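Unidade 6 - Boas práticas para manipulação de objetos macios em ambiente doméstico
Docente: Marlies Zürcher. Laboratório Cirell, turma de dezembro

Na unidade passada tratámos da avaliação de riscos. Agora passamos às regras que cada grupo deve cumprir quando o braço trabalha sobre móveis estofados. O tecido engana o operador: cede ao contacto, e a força medida sobe tarde. Por isso, no nosso laboratório o limite de força na descida é de 66 N, e a velocidade perto do estofo não passa de 100 mm/s.

Regra 1. Antes de fechar a garra, verificar na câmara do punho se há fios soltos ou franjas ao alcance dos dedos. 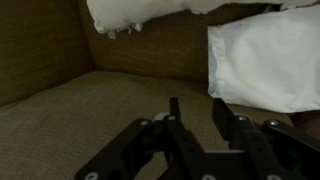 Garra sobre o assento; fios soltos no pano branco, junto ao encosto.

Regra 2. Um pano com fios desfiados retira-se do ensaio ou dobra-se com a borda para dentro. O fio pode entrar nas articulações da garra - e depois a limpeza é demorada.

Regra 3. Os objetos que não fazem parte da tarefa ficam registados na ficha, com a sua posição inicial. A ficha é assinada por duas pessoas.
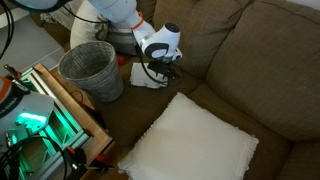

A regra 4 diz respeito aos cabos e às fixações. O cabo que acompanha o braço deve ter folga para todo o percurso, mas não tanta que arraste os objetos pequenos. Num sofá isto exige atenção, porque o cabo preto faz uma curva sobre o assento e o pano está logo ao lado da garra. Recomendo percorrer a trajetória uma vez em modo manual, com a garra aberta. Os grampos na borda da madeira, como o laranja e preto, apertam-se à mão e confirmam-se no início de cada sessão.

Regra 5. Ninguém entra na zona do braço sem avisar o operador em voz alta. A paragem de emergência fica sempre na mão de quem observa.

Para a próxima aula: ler o capítulo de Reiko Murakami sobre contacto com materiais deformáveis (até à página 132) e trazer a ficha preenchida.

Contacto: secretaria do Laboratório Cirell | © Cirell | Voltar ao topo
6 partilhas | 0 comentários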